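Talk notes – Margareta Marinescu
Session on manipulation of soft objects, 31/07/2018
Working title: Asking before grasping

Slide 1. Title
Say hello, thank the session chair. Mention that the code and the fold labels are both on the Saltik project page, so people can stop photographing slides.

Slide 2. What the talk covers
One method, one result, one thing that went wrong in May. Skip the history of cloth manipulation. The previous speaker will have done it.

Slide 3. The problem
A cloth on a table has no fixed shape. If I pick up a mug, the handle is where the mug says it is. If I pick up a cloth, the best place to grip depends on how it fell. Most grasp planners we tried treat the cloth as a height map and go for the highest point. That works on a clean pile. It works badly when the highest point is a wide, soft bulge, and the fingers close on nothing or pinch a few threads and lose them on the way up.

Pause here. If the room is mostly people from industry, mention laundry and hospital linen. If it's mostly students, skip it.

Slide 4. What we changed
We score ridges instead of peaks. A ridge is a narrow fold with a drop on both sides, so two fingers can straddle it. The score has two terms. The first is how steep the sides are. The second is how long the ridge runs in a direction the wrist can line up with. That second term was Vostik's idea in the early version of the planner and we kept it, with a different weight.

Don't read out the equation. Point at the two terms and move on.

Slide 5. The probing step
This is the part I want people to remember. Before the arm commits, it lowers the fingers to just over the ridge, stops, and the planner looks again from the side camera. If the ridge score has dropped compared with the overhead estimate, the arm backs off and takes the next candidate. We allow 2 probes per grasp. With more than that, the cycle time gets silly and the success rate stays where it is.

Someone will ask why not put a camera on the wrist. Answer: we did, and at that distance the fingers block most of the fold. The side view is ugly but it sees the gap between the fingers and the cloth, and the gap is what we need.

Slide 6. Setup
One arm, parallel fingers, overhead camera on a rail, a second camera low and to the side. Plain gray table. We run with clutter on purpose: plates, forks, boxes standing behind the cloth. The clutter matters because the side camera picks up edges from everything, and a plate rim looks a lot like a fold if all you have is an edge detector.

The training set is 500 drops. Each drop is a cloth let go over the table and left as it lands. Two people labeled the ridges and we threw out the drops where they could not agree on a single one. The test set is 176 drops, none of them labeled before the run.

Slide 7. Baselines
Highest point. Random point on the cloth. The Lecomte planner, which scores corners and hems. Be fair to Lecomte here: it was written for flat towels, and on flat towels it beats us. Say that out loud before somebody else does.

Slide 8. Result
Show the bar chart. Let them look at it for a few seconds.
Our planner with probing comes first on crumpled cloth. Our planner without probing comes second, close to Lecomte. So most of the gain is from the second look, and the ridge score alone is a modest improvement. I was hoping for the opposite when we started, and the abstract we submitted leans that way. The paper is worded correctly.

Slide 9. Side view during a probe 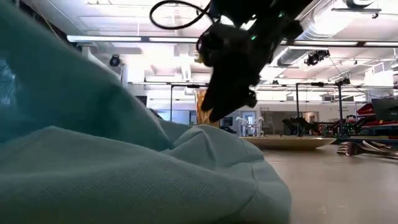

The side view needs its own threshold. In the first version we used the same ridge score for both cameras and the planner rejected nearly everything, as a fold close to the lens spreads over a large part of the image and its slopes come out shallow. We now scale by the expected distance to the fingertips. It is a crude fix. It needs the camera to stay put, and I'll come back to that on the next slide.

Slide 10. What went wrong in May
The side camera got bumped. It moved by less than the width of a finger and we didn't notice for 3 days. Probing kept running, and it kept rejecting good folds. The arm looked careful, so we thought it was doing its job. We only found it when the log showed the second probe being used on almost every grasp. All those runs are out of the results. There is now a check at startup that compares the side view with a stored one and refuses to start if they differ.

Keep this slide. People came up to talk about it after the practice talk, more than about the method.

Slide 11. Limits
– Thin, slippery cloth. The ridges collapse as soon as the fingers touch them.
– Two cloths on top of each other. The planner doesn't know where one ends.
– Patterned boxes behind the cloth still give false edges sometimes. Masking by depth helps, but our depth is noisy at the far end of the table.
– All results are for one gripper. Atavell lent us a softer set of fingers and we haven't run the full test with them.

Slide 12. Next
Learn when to probe. Many of the second looks confirm what the overhead camera already said, and they cost time. A small classifier on the overhead score might skip those. Early work only, no numbers to show, so don't promise any.

Slide 13. Thanks and questions
Leave the bar chart up during questions, with the contact line under it.

Likely questions:
Cycle time – give the figures from the backup slide, with and without probing.
Does it transfer to clothes – not tested. Sleeves would be a separate problem.
Why ridge labels by hand – we tried labels from grasp outcomes first and they were too noisy with a set this small.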